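Waretti Bench Set for Electronics Work

Home / Workshop / Benches and Supports

The Waretti bench set is made for people who repair, check or prepare electronic assemblies and who need a large, calm surface for this. It was developed by Mivow together with the small repair workshop of Merike Adomaitis, where boards with tall components arrive every day and must lie safely while somebody works on them.

The set has three parts: the white tabletop, the board frame and the storage box. They can be ordered together or one by one.

The tabletop

The top is delivered as 2 white panels, which are placed edge to edge and connected from below. The seam stays visible as a thin line, but a screwdriver or a piece of wire passes over it without catching. We chose white for a practical reason. Small screws, cut wire ends and dark washers are easy to find on it, also in the evening when the light is not so good.

The board frame and the box

The gray frame is rectangular and holds a circuit board by its edges. The board can be lifted out from above. Under the frame goes the translucent white box with clips on the sides, so the board is higher than the table and your hands have a better position. The box can also be used alone, for parts which wait for the next step. 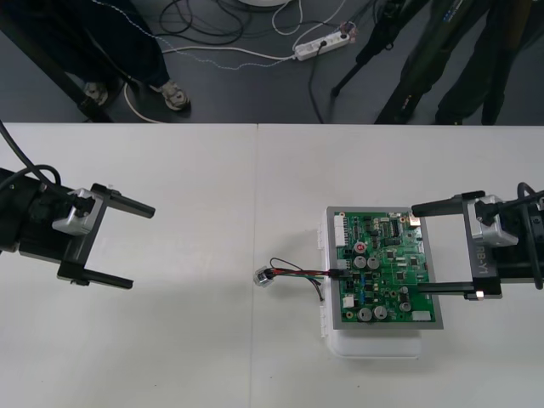

Board frame on the translucent box, with a populated green board in place.

Please note that the frame does not press on the components. Large capacitors can stay as they are. If your board has connectors which go out over the edge, measure them before you order, and write to us when you are not sure. Giorgia Cocco answers these questions in Italian and English, normally before 7 in the evening.

Working with leads and small parts

Many customers keep loose leads directly on the table while they prepare a connection. This works well, but we recommend to separate them by type before starting: leads with a plug on one side, leads with a ring terminal on another.

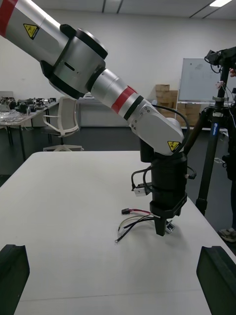
Thin strands like to move when you pull a longer cable over the surface. Leave free the area where you are working and put the finished leads back in the box. For marking positions on the table, a low-tack paper tape is enough. Do not use permanent marker, it can be removed only with difficulty.

Thicker cables

Cables that come from above need some free length. Let them fall in a wide curve and do not fix them too tightly near the entry point — the insulation suffers there first. Where several cables go into one opening, we advise to lead the thick ones first and the thin ones after.
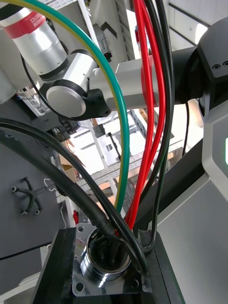
A different color for each circuit helps a lot when you must open everything again after one year. Ruggiero cable ties fit well for this type of work and are available in our accessories section, in bags of 23.

Care

Clean the panels with a soft cloth and a little water with soap. Flux residue should be removed on the same day. The box may be washed by hand, with the clips open. Dry it fully before a board goes on it.

Delivery

The panels travel in 2 flat cartons, the frame and box in a smaller one. Transport is made by Drindance. Please check the corners before you sign. Spare clips for the box will be again in stock in February.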